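Simulated arm picks objects off the floor fine but stops short over the couch

Posted in Home Builds > Arms and Grippers

Indrek Navickas

I'm building an arm in my spare room to pick things up off the furniture, and before I let it move near a real couch I'm working it out in simulation. The sim room is a plain one with a wood floor, a couch and a door. The arm is a stock six-joint model with a two-finger gripper.

Picking from the floor works. I put an object down, the planner finds a path, the gripper closes, the arm lifts. When I move the same objects onto the couch seat, the plan either fails right away or the arm goes partway and quits with the gripper still well away from the object. The log says "no valid goal state" most of the time and "path tolerance violated" the rest of the time.
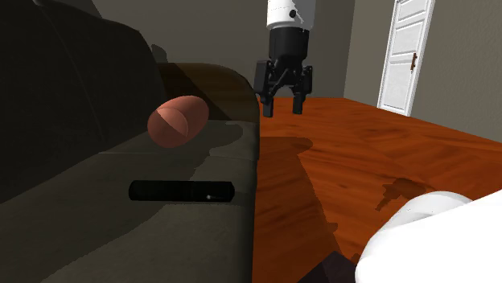 Gripper open, egg shape and black cylinder on the couch side.

I have tried the following:

Raised the planning time from 2 seconds to 8. No change except that I wait longer for it to fail.

Made the gripper approach straight down. It fails for the egg and sometimes works for the cylinder.

Turned off collision checking for the couch. Then it plans every time, but of course the fingers go through the seat.

The couch came from a free model pack and I scaled it to match mine. The collision shape was made automatically when I imported it. I did not look at it closely. The egg is a stretched sphere and the cylinder is just a cylinder, both with simple collision shapes.

Is this a reach problem or a couch problem? I would like to know before I start moving the base. In the real room it will be bolted to a bench, and I only want to drill the bench one time.

Afia Agbeko

It is very likely the couch. You gave the answer yourself when you said it plans every time with couch collision off. If reach were the problem it would still fail with the couch ignored.

Look at the collision shape. Most importers make a single convex hull unless you tell them otherwise. A convex hull of a couch fills in the space between the top of the backrest and the front edge of the seat, so to the planner your couch is a big wedge. Anything lying on the seat is inside the wedge. An object near the backrest is buried deep and an object near the front edge is less so, and that could be why you get lucky with one and never with the other.

To check, turn on the collision view in your simulator and hide the visual mesh. If you see a ramp where the seat should be, that's it.

To fix it, skip the automatic shape and build the couch out of boxes. One for the seat, one for the backrest, one for each armrest. Make the backrest box a little thick if yours slopes. Boxes are also quicker to check than a mesh. My own couch model had 2600 triangles in the collision mesh before I did this, and planning was painfully slow.

Two more things. Drop the objects from a small height after you change the shapes and let them settle before you plan. If they were placed by hand against the visual mesh they may end up slightly inside the new seat box, and you will get a start state error that looks like the old problem. Also set your pre-grasp point higher than you use for the floor. I use 14 cm over the top of the object and then a straight line down.

The path tolerance message is a separate matter. Fix the shapes first and see if you still get it. If you do, look at your joint speed limits.

Drakos

Might be the gripper. I had a Promon one that was too wide for anything and I ended up going to a suction cup. Have you tried a suction cup? Also you could put the base on a taller stand. Mine is on an old filing cabinet and it reaches over everything.

Indrek Navickas

Afia, it was the hull. With the visual mesh hidden there was a solid slope from the top of the backrest down to the front of the seat. I rebuilt it with four boxes and both objects now plan with the couch turned on. The cylinder picks up cleanly. The egg gets squeezed out of the fingers about half the time, so I'm going to work on friction and where the fingers close next.

I still get the tolerance message now and then on the way back to the home position. I'll lower the speed limits tonight and start a new thread if that doesn't help.

Drakos, I'm staying with the two fingers for now. The bench height isn't final, so I may try a taller base in the sim before I drill.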